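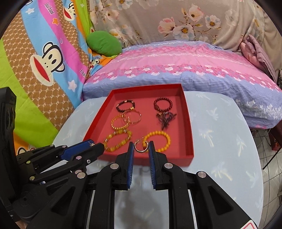

Beaded bracelets, gold bangles and a hoop earring on a red tray.

A jewelry tray is a shallow, raised-edge dish for keeping small ornaments together in plain view. It is one of the simplest storage pieces in the home, and one of the most delightful - a whole collection can be taken in at a glance!

Loose rows suit bracelets and bangles wonderfully, as each keeps its round shape. Earrings go toward the front, where they are easy to find. Tasseled strands tangle quickly and do best with a corner to themselves. Collector Maarja Lepik, whose Rillgate guide covers 19 tray layouts, favors sorting by color, with dark beads at the back and yellow or amber ones up front.

Contact | © Rillgate | Back to top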